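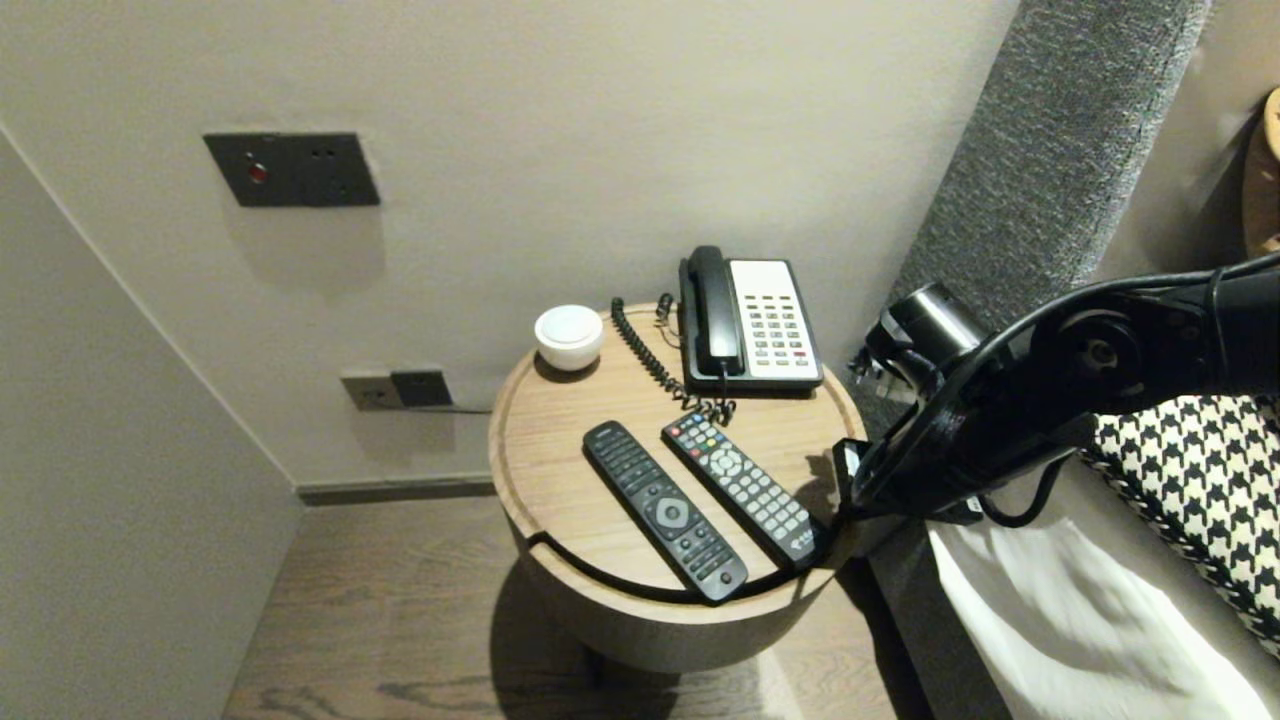
Round bedside table with a raised rim, holding a corded phone, a cup and two remote controls.

Care of Small Wood Tables: Rings, Scratches, Seams and Wobbles

Small tables take more wear per square inch than any other furniture in a house. Cups go down on them in the dark, cords get dragged over them, and the finish is often thin. The notes below cover routine cleaning and minor repair. They apply to solid wood and to veneer unless stated otherwise.

Identify the finish first

Put one drop of water on the underside or inside a drawer and leave it for 2 minutes. If the drop stays beaded, the surface is sealed with lacquer, varnish or polyurethane. If the wood darkens, it is oiled, waxed or bare. Sealed surfaces tolerate a damp cloth. Oiled and waxed surfaces should be wiped with a nearly dry one.

A drop of denatured alcohol on a hidden spot separates the two common older finishes. Shellac turns sticky quickly. Varnish does not. Wipe the spot at once in either case, and keep alcohol off the top until the result is known.

Routine cleaning

Dust with a dry cotton cloth along the grain. For grease and hand marks, use a few drops of dish soap in a bowl of warm water, wring the cloth hard, wipe, then dry. Do not spray cleaner directly on the top. Liquid runs to the edge and sits against the rim, where the finish is weakest.

Raised rims collect dust in the inside corner. A soft toothbrush clears it. Grooves and lid seams are better cleaned with a wooden toothpick wrapped in a single layer of cloth. Metal picks leave bright lines that cannot be rubbed out.

Silicone polishes give a fast shine and cause trouble later: new finish will not bond over the residue. Hnat Sirko, who refinishes tables for the Stullier shop, wipes every incoming piece with mineral spirits for this reason and still gets the occasional fisheye in the lacquer.

White rings

A white ring is moisture held in the finish. The wood itself is not affected. Work in this order and stop when the mark is gone:

Leave the table uncovered overnight in a dry room.
Lay a dry cotton cloth over the ring and pass an iron over it on the lowest setting, no steam, a few seconds at a time. Lift and check between passes.
Rub lightly with paste wax and 0000 steel wool, along the grain only. Buff after 10 minutes.

Black rings

A black ring has reached the wood, usually through a crack in the finish. Wax and heat do nothing for it. The finish must come off in that area and the stain be treated with oxalic acid, mixed according to the package. Wear gloves and eye protection. Rinse twice and let the wood dry for a full day before sanding. On veneer, check the thickness at an exposed edge first. Modern veneer is often too thin to sand more than once.

Scratches

Shallow scratches that do not catch a fingernail: paste wax, rubbed in and buffed. Scratches that show lighter wood: a touch-up marker one shade lighter than the top, wiped immediately, repeated if needed. Starting too dark is the usual mistake. Deep gouges: hard wax filler, melted in slightly proud, then leveled with the edge of a plastic card.

If sanding cannot be avoided, finish with 2,000 grit used wet on a sealed surface only, with a drop of soap in the water. Go lightly near any edge — the finish there is thinner than it looks.

Stuck lids and drawers

Wood swells across the grain in humid weather. A lid that fits in winter may bind in August. Keep indoor humidity above 40 percent in the heating season and the movement will be smaller. For a sticking drawer, rub candle wax on the runners before removing any wood. If planing is necessary, wait until the dry part of the year to judge how much.

Wobble

Check the floor before the table. Turn the table a quarter turn; if the wobble stays at the same spot on the floor, the floor is uneven. Felt pads in two thicknesses will correct most cases. Replace them when they pack down, normally within 18 months, and brush off grit whenever the table is moved. Grit caught in felt scratches a dark floor as badly as bare wood does.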